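Lirnska Groundwater Monitoring, progress report for December

Of the 342 wells listed in the grant agreement, 218 now have a full set of level readings. Work in the Muli district is complete. Granadden is behind schedule; two access permits are pending. 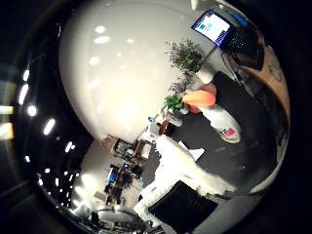 When will the Granadden readings be finished?
Field crews need five working days once both permits are issued.

Nitrate samples go to the lab in Olten each Wednesday. Results are entered after a duplicate check. Spending is within the approved budget, and no change to the work plan is requested.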